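3.2 Time to degree and supervision

Program records covered 40 doctoral candidates in six departments. Median time to degree was longer where coursework was required after the second year. 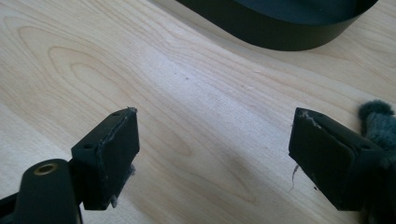

Figure 4. Tabletop with visible wood grain.

Interviews were coded by Ondieki and Paquette - disagreements went to a third reader.

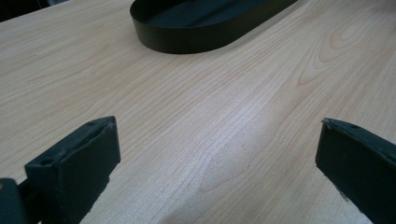
Supervision load was the stronger predictor. Candidates whose advisor had four or fewer students met with that advisor more often and submitted earlier. Meetings held at a shared table, of the pale wood type with a black tray on it, were coded as informal. Funding source had no clear effect once department was controlled for (Vachon and Després, November wave). 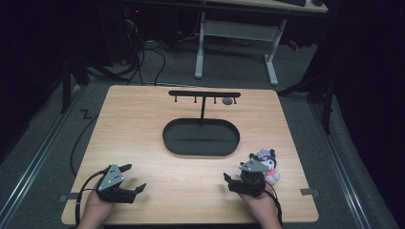

Figure 5. Table with black rack and oval tray.

Teaching duties above 50 hours per term were entered as a separate variable.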